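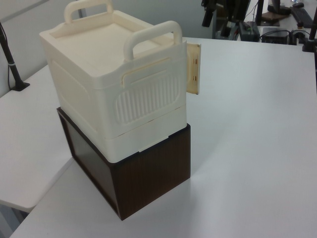

Cream storage crate with carry handles, side panel extended.

Addale Animal Rehoming Service
Progress report to the Sirner Fund, August 2020
Prepared by Etornam Ackah, Program Manager

1. Foster care for senior dogs
The Service placed dogs aged eight and over in foster homes throughout the reporting period. Two foster coordinators are now employed, one at Addale and one at Kumumel, as provided for in the funding agreement. The Kumumel position was filled later than planned - the first round of advertising drew no suitable applicants - and the unspent salary has been carried forward with the Fund's approval.

2. Veterinary costs
Dental work remains the largest item. The Palomino clinic has agreed to a fixed fee of $400 per procedure, and expenditure under this heading stands at $2511. Arthritis medication is recorded separately under consumables.

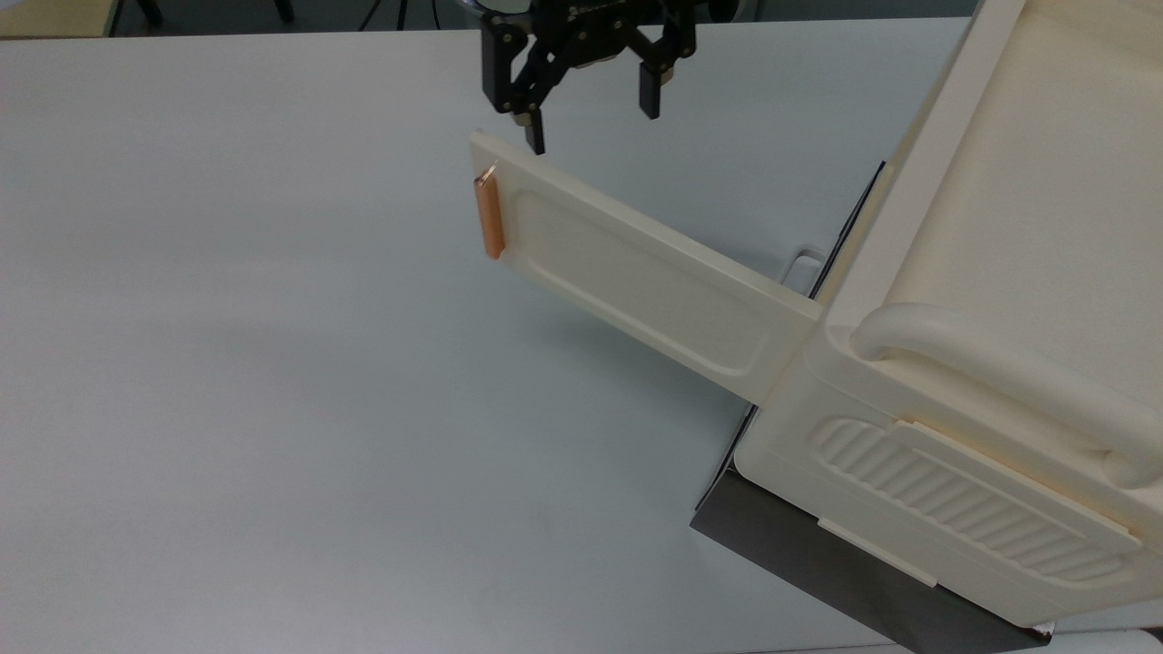 3. Matters for the Fund's attention
The Service seeks approval to extend the maximum foster placement from twelve to sixteen weeks. Older dogs recovering from surgery are often not ready for adoption within the current limit. A revised budget is attached at Schedule B. The final acquittal will be lodged in November.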